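Workshop Tips: Robot Cells and Kitchen Automation
When the knife hits the finger: diagnosing blade contact in a small cutting cell
Updated 19 August 2022
By Othmane Samir

In July the cutting cell in our Windby test kitchen stopped with the blade edge against the inner plate of a gripper finger. The food item was still clamped. The plate had a nick 4 mm long, the blade had a matching flat spot, and a sliver of steel was missing from the edge. All product from that tray was thrown out. The tips below come from the repair and from the week of checks that followed.

The cell uses one arm with a two-finger gripper to hold the item and a second tool to carry the knife. The same advice applies to most hobby and small-shop setups where a blade works close to a clamp.

Stop it properly first
Press the emergency stop and leave the arms where they are. Do not jog the knife away by hand with the drives live. Many small arms drop a few millimeters when the brakes release, and a blade that is resting on something will slide along it. Lock out the power, put on a cut-resistant glove, support the knife by its spine, and only then release the brake on that axis.

If the gripper is pneumatic, remember that air may still be stored in the line. Ours held clamping force for several minutes after the valve lost power. Bleed it before putting fingers near the jaws.

Write down the position before you move anything
Copy the joint values from the pendant, along with the last line number executed. Our log had 1,718 cycles on the counter since the last calibration, and the program had halted on the descend move, well before the slicing stroke. That one line ruled out half the possible causes. A halt during the stroke would have suggested the item rolling. A halt during the descent means the knife arrived in the wrong place.

Check the tool offset
Nine times out of ten the fault is here. The controller knows where the flange is. It works out where the blade tip is from an offset someone typed in, and that offset is only good for the blade that was measured.

Our knife had been swapped for a spare of the same nominal size. The spare had been reground and seated 5 mm further out of its clamp. The offset had not been changed. On a soft item with plenty of room this would have passed unnoticed, and it did pass unnoticed for two trays.

To check yours:
Mount the blade and torque the clamp screws.
Fix a pointed reference pin to the work surface.
Bring the blade tip to the pin from four different wrist angles, at the slowest jog speed.
Compare the tip position the controller reports each time. The spread should be under half a millimeter.
If it is larger, redo the offset. Do not average it out and hope.

Mark each spare blade with a number and keep its offset on a card in the same drawer. A paint pen on the spine survives washing better than tape.

Check the grip
An item held off center moves the cut line even when the knife is perfect. Round items are the worst, as the jaws can close on either side of the widest point and squeeze the thing up or down. Close the gripper on a turned plastic test rod, open it, close it again, and measure the height of the rod each time. Ours varied by a full millimeter until we replaced one worn pivot pin in the left finger.

Wrappers and sleeves cause their own trouble. A loose film slips under the jaw pads and the item creeps toward the blade. Cut wrapped items only if the wrapper is tight, or take it off first.

Look at the linkages while you are there. Fasteners on finger plates back out slowly under vibration. Put a witness mark across each head and the plate next to it – a single line in a bright color – and a loose one can be spotted at arm's length.

Simulate the fix before running it
Ashraf Abou Zeid rebuilt the cell in our simulator with the reground blade and replayed the logged program. The contact showed up on the first pass, in the same place on the plate. He then raised the approach height and moved the cut line away from the jaws until the clearance held at every wrist angle the program uses.

A simulation is only as honest as its blade length. Measure the real blade with calipers and type that number in. The catalog figure is not good enough after one sharpening. Simulated food also does not squash or stick to the knife, so treat the result as a check on clearances and nothing more.

Set a keep-out zone
Most controllers allow a box or cylinder that the tool may not enter. Draw one around each finger and make it generous. Ours is now 41 mm wide per finger, which costs us the last slice of every item. Tie the zone to the gripper frame and not to the table, otherwise it stays behind when the gripper moves.

Set the force limit as well. The descend move had no limit at all in our program, as it was supposed to be through empty air. A low limit there would have stopped the blade at first touch and saved the edge.

Protect the surface
A knife that overshoots the item hits whatever is underneath. Stone counters chip blades, and a chipped blade puts steel in the food. Put a cutting board under the cut line, clamp it, and include its thickness in the program. Check the board height whenever it is planed or replaced.

Before going back into production
Inspect the blade edge under a magnifier and discard it if any metal is missing. Deburr or replace nicked finger plates, as a raised burr will tear packaging and collect residue. Wash and sanitize both tools. Run 20 dry cycles at reduced speed with a hand on the stop, followed by 20 on a foam dummy. Only after that load real product – and sign the log with the blade number.

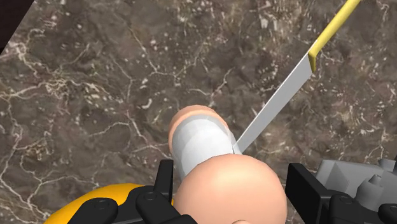 Keep the log sheet in the cell and not in the office. Ours has columns for blade number, offset date, cycle count and initials, and a new row is required after any blade change, even when the same blade goes back in.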